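Search tickets Enter keyword or ticket number Go

Cinenham Ocean Data Service
Mooring Data Support

Subject: Salinity values too low on part of the Hsiao Bank mooring
Product: Vatilis Mooring Processor
Submitted by: Cheuk-hei Chang, Skisska Marine Station
Opened: January 2026
Priority: Normal
Status: Resolved

Original request

Our station recovered the Hsiao Bank mooring at the end of its most recent deployment and has begun processing the records. The mooring carried 8 temperature and conductivity loggers on a single line, the deepest of them placed just above the anchor release. All units returned complete files. There were no gaps in the clocks, and the battery readings at recovery were normal.

After the files were run through Vatilis, the salinity from 3 of the loggers came out clearly lower than the salinity from the units above and below them. The difference is present from the first good sample in the water to the last. It is largest at the shallowest of the affected loggers and becomes smaller with depth. The temperature records from the same loggers agree well with their neighbors.

We request assistance in finding the cause. The station is due to release the processed record to its partners and does not wish to do so while the question is open.

First response from support

Thank you for the clear report. Before any correction is considered, please provide the following:

- the raw file from each affected logger
- the raw file from one logger that gives reasonable salinity
- the deployment sheet with the planned depth of each unit
- the processing log written by Vatilis for the complete batch

Please do not apply a fixed offset to the salinity at this stage. An offset that brings the records into line at one depth will leave an error at the others, and it will make the cause more difficult to trace.

Support also asks whether the conductivity cells were inspected on recovery. Growth inside a cell narrows the path of the water and gives a low conductivity reading, and therefore a low salinity.

Reply from station

The requested files have been uploaded. The cells were inspected on deck and again in the laboratory. A thin film was present on the housing of the uppermost affected unit, with a few small barnacles on the clamp. The inside of each cell was clear. The cells were rinsed with fresh water and stored dry.

It should also be noted that growth would be expected to increase over the course of a deployment. The difference reported here is nearly constant. We plotted the July samples, taken shortly after the mooring went in, against the final samples before recovery, and could find no change that stood out from the natural movement of the water.

Log entry: review of raw files

Support has opened the raw files. Conductivity in the affected units is smooth and in the expected range. When plotted against temperature alone, the raw values fall between those of the neighboring loggers, as they should. The instruments therefore appear to have measured correctly, and attention has moved to the processing step.

The affected units do not have a pressure sensor. The other loggers on the line do. Salinity is worked out from conductivity, temperature and pressure together, so a unit without a pressure sensor must be given a pressure from another source. The deployment sheet gives a planned depth for each unit, and the normal practice is to estimate the pressure from that depth or from the measured pressure on the nearest instruments.

Log entry: cause found

The Vatilis processing log shows that the same pressure, 1000 decibars, was used for every sample from each of the affected loggers. This is the value stored in the station's import template. It was entered for an earlier deep mooring and was kept when the template was copied. The software reads the template value whenever the pressure column is missing, and it does so without a warning on the screen. The only notice is a line near the end of the processing log.

All of the affected loggers were well above that depth. For a given conductivity and temperature, a pressure that is set too high gives a salinity that is too low. The error is greatest where the true pressure is farthest from the stored value, which agrees with the pattern described in the original request.

No fault has been found in the instruments, and there is no need to return them for calibration on account of this matter. The usual calibration after recovery should go ahead as planned.

Recommended action

1. Make a copy of the current processed batch and mark it as withdrawn. Do not delete it.
2. Open the import template and clear the field named Fixed pressure.
3. In the batch settings, choose Estimate pressure from neighbors. Enter the position of each logger along the line, measured from the top float, as given on the deployment sheet.
4. Run the batch again from the raw files. Do not start from the earlier processed files, as these already contain the wrong pressure.
5. Compare the new salinity with the neighboring records during a calm period, when the line was close to vertical.
6. Repeat the comparison during a period of strong current, when the line was pulled over and every unit was deeper than planned.

The last step is often left out. A mooring line can lean a good deal in a strong current, and a pressure taken only from the planned depth will not follow that movement. The estimate from neighbors will follow it, provided that there is a working pressure sensor both above and below the logger in question.

Reply from station

The batch has been run again as instructed. The salinity from two of the affected loggers now lies between the neighboring records in both calm and strong current. The third, which is the lowest of the group, is much improved but shows a small step that was not present in the raw conductivity.

Log entry: remaining step

Support has compared the new processing log with the deployment sheet. The position of the lowest affected logger was entered as distance from the anchor, while the others were entered as distance from the top float. The deployment sheet lists both figures in adjoining columns, and the error is an easy one to make. Please correct the entry and process that unit once more.
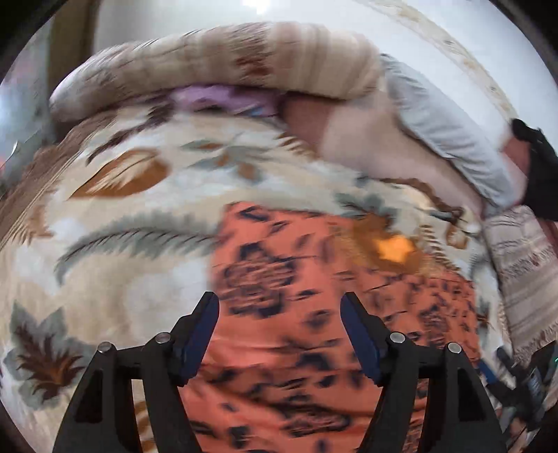

Attachment 1 - Hand-held gripper, fingers apart over fabric.

Reply from station

The position has been corrected and the step is gone. All records from the line are now consistent with one another. They also agree with the ship's cast made beside the mooring before recovery, within the limits we would expect from the distance between the two. The withdrawn batch has been kept and marked, and a note on the change of pressure source has been added to the file header. We are content for the ticket to be closed.

Closing note

The ticket is closed with no change to the raw data. A request has been passed to the Vatilis developers to show a warning on the screen when a fixed pressure is used for a full record. Until that change is made, stations are advised to read the processing log to the end before release, and to check every copied template for values left over from an earlier mooring.

Stations that have already released salinity from loggers without pressure sensors may wish to review those records. Where the raw files are still held, the correction is complete. Where only the processed files remain, please open a new ticket and state which pressure was used, if it is known.

Comments (4)

deepline_tech
We had the same pattern on a coastal line and spent a long time blaming the conductivity cells. The template was the cause. Thank you for leaving the whole log up.

M. at the pier
Does the neighbor estimate work if the top pressure sensor fails partway through? Ours stopped in the second half of the record.

Support desk
It will work up to the point of failure. After that, the software holds the last good difference between the sensors, and this should not be relied upon in strong current. Please open a ticket and attach the file.

saltwedge
Step 4 caught me. I ran it from the processed files the first time and got the same numbers back.

Contact the support desk | Terms of use | Copyright Cinenham Ocean Data Service | Back to top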